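We use cookies to remember your settings and count visits. By carrying on you agree to this. Accept | Manage choices
Get the newsletter in your inbox, twice a month.

Skornside Repair & Reuse News
19 January 2024

Old office PCs: where we are, what we need

Quick one this time, been a long week. The Stinau offices cleared out their second floor in November and we took the lot. 405 desktops on the delivery note, plus keyboards, plus a crate of cables that Yvonne Bunting is still untangling. Thank you Stinau. Storage is full to the door.

State of play. 267 wiped, tested and ready to go. Most of the rest want a new drive or more memory, nothing dramatic. A few are for parts only. Drives get erased before anything else happens to a machine, and the certificate goes back to the donor, so if your employer is nervous about data please pass that on.

Who gets them. Schools and the two libraries first, as agreed in the spring. Then families on the waiting list, then anyone local who asks. Forms are at the front desk or on the website under "Get a computer". If you applied last year and havent heard, do it again — we lost some forms in the move to the new system. Sorry about that.

Price. Still free for people on the list. For everyone else it's a flat $40 which covers the drive and not much more. Monitors extra while they last. No laptops at the moment, please stop asking Cor!

Software. Everything goes out with Linux and an office package. Cor Van Wijk has rewritten the getting started sheet, now four pages instead of eleven, and Wanda (our booking page, for the newer readers) has slots for a one hour sit-down if you'd like someone to go through it with you. Afternoons fill up first. Bring your glasses and your email password, both get forgotten a lot.

What we need. Memory sticks out of old desktops, any size. SATA drives, 400 GB and up. Power cords with the ground pin. Small anti-static bags, we have none left. We do NOT need printers, tube TVs or fax machines, and please don't leave things by the back gate overnight, the rain got into three boxes last month.

Also thermal paste. Yeom Hardware on the corner gives us a discount and we're still going through it fast.

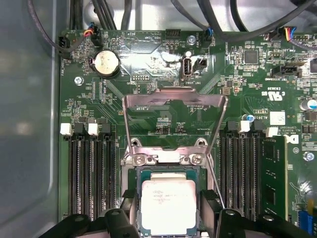

Processor and socket, load plate up.

Repair evenings start again next week, same room, same time, side entrance. Beginners fine. If you've never opened a case before you'll be put with someone who has. Tools provided but bring a small Phillips if you own one, ours wander off.

Money. The appeal stands at $300, mostly coins from the jar. Next bill is the van insurance. Anything you can manage, the jar is on the counter and teh bank details are on the donate page.

More in the next issue, including the dates for the library handovers once they're confirmed.

Recent items
Bicycle shed: new opening hours
What can go in the small electricals bin
Sewing machine service day, places left
Minutes of the November meeting
Wanted: shelving, any height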